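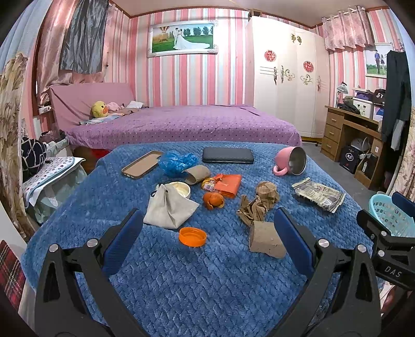
Peeled orange and other bits and pieces on the blue blanket

I've been back from Skitness long enough to have done the washing and I'm still going on about it to anyone who stands still, so I'm going to write it all down and get it out of my system. Several of you asked in the comments under the Markcombe post whether it's worth going out of season. Yes! Go in November! Take a hat!

For those who missed the last one, I spent the first part of the week in Markcombe, which has the big hotels and the railway station and the long promenade, and which I liked well enough. Skitness is further round the coast and you get there on the 611 bus. I'd read that the bus was slow. It is gloriously slow. It goes up every lane, it waits for people who are still locking their front doors, and at one point the driver got out to hand over a parcel at a farm gate and had a chat about somebody's hip. If you sit on the left going out you get the sea for most of the second half, including one stretch after the quarry where the road drops and there's suddenly nothing beside you but water. I made a noise out loud. A lady across the aisle said, "First time, is it?"

I was staying up at the top of the town. From the harbour to the top there are 200 steps, and I know this because it's painted on the wall at the bottom, next to a bench, and then painted again at the top, also next to a bench. With a rucksack I used both benches. There is a road if you don't fancy it, but the steps are much the best way up, as they go between the backs of the houses and you see everybody's washing lines and cats and kitchen windows, with the smell of frying onions at teatime. They do get slippery after rain. Hold the rail.

The guest house was plain and warm and I'd go back tomorrow. I had a room at the back, with a chair by the window that looked straight down over the roofs to the harbour lights. Breakfast is whenever you come down, within reason. I had smoked fish on the first morning and it was so good that I had it every morning after that, and I regret nothing, though my coat possibly does.

Now, the main reason I went. Some of you will remember that Neelam Mathur and I used to share a flat, years ago, when we were both broke and lived on toast. She has been leading walks in Skitness for a good while now and kept telling me I had to come on one, and I kept saying next year. I'm so cross with myself for waiting. She's brilliant at it. I've been on a lot of guided walks in a lot of places and they so often turn into a string of dates called out over traffic, and you nod, and your feet get cold. Neelam hardly does dates. She'll stop at a perfectly ordinary green door and tell you who was courting whom behind it and why the step is worn on one side only, and by the time you move on you feel you've been gossiping about your own neighbours.

There were 13 of us, which is more than I'd expected on a grey afternoon. A couple from Markcombe who had lived there all their married lives and never once got the bus over. Two sisters on their way up the coast by bicycle. A man with a very old, very dignified spaniel that had to be carried up the steep bit, and nobody minded waiting. We started at the slipway and went along the net lofts, up through the lanes to the chapel, then out on to the headland and back along the shore path as it got dark.

The net lofts were my favourite. They're tall narrow sheds, tarred black, and most of them are still used for storing something or other. Neelam has an arrangement with the owner of one, so we were allowed up the ladder. It smelt of tar and rope and there was a little window at the far end where the women would have sat to mend by daylight. She had us try a mending knot. I was hopeless. The older of the two sisters did it first go and then did it again with her eyes shut, looking terribly pleased with herself, and it emerged that she'd crocheted all her life.

After that, the headland. You come out of the shelter of the last wall and the wind simply takes hold of you. We all stood there leaning and laughing. On the far side there's a ledge where the seals haul out, and we were told to keep our voices down and not to go past the white stone, so please don't, if you go by yourself. They were there! Fat as bolsters, making the most extraordinary moaning. I could have stayed until bedtime.

The walk finishes at Jaiswal, the tea room on the corner of the fish market, and I want to say a proper word about Jaiswal. From outside you might walk past it. The windows steam up and the sign needs a lick of paint. Inside it's all mismatched chairs and a big urn, and they do a spiced tea with so much ginger in it that your ears go warm, and with it you get a flat potato bread, hot off the griddle and folded round pickle. I had one. I had another. The owner's family came to Skitness two generations back and her grandmother started with a tea barrow on the quay, selling to the boats at four in the morning. There's a photograph of the barrow by the till. I asked if I could buy a jar of the pickle and was told no, kindly, and then given a spoonful in a twist of paper to take up the hill.

The next day I went out on the Fuvard. She's the little passenger boat that goes across the bay to the lighthouse and back, weather allowing, and the weather had not been allowing for most of that week, so I kept checking the chalkboard on the quay like someone waiting for exam results. On my last full morning it said SAILING and I ran back up for my gloves (yes, all the steps, no benches this time, I was a woman possessed).

It's an open deck with a bit of a cabin. Sit in the cabin going out, as you're heading into the wind, and then on deck coming back. The crossing is short but lively. You don't land at the lighthouse at this time of year, you only go round it, close enough to see where the salt has streaked the paint, and then the skipper cuts the engine and lets you sit for a few minutes. I hadn't known how loud the engine was until it stopped. There were gannets going in like darts. One of the other passengers, who hadn't spoken at all, turned round and offered me half her flask lid of soup, and we sat there passing it to and fro. Leek and potato. I never got her name.

A few practical things, as I know some of you skip to these.

The last bus back to Markcombe goes earlier than you'd think in winter. Take a photo of the timetable at the stop when you arrive and go by that.

Neelam's walks leave from the slipway. In the colder months she likes you to let her know beforehand, and there's a card with her number in the window of the tea room and another in the post office. Wear proper soles. You'll want gloves even if you're not a gloves person.

The little museum above the library was shut the whole time I was there, with a note about the boiler, so I can't tell you anything about it. If anybody has been in, do leave a comment. I'm told there's a model of the whole harbour made by a retired pilot and I'm sick at missing it.

Bring cash for the boat.

I've got far too many seal pictures to go through, and I'll put the least blurry ones up when I've sorted them. I also owe you the second half of Markcombe, with the pier and the very strange puppet theatre. That's next. And I've already written to the guest house to ask about spring, when the lighthouse landings start again and you can climb up to the lamp. Neelam says the thrift is out on the headland by then and the whole thing goes pink.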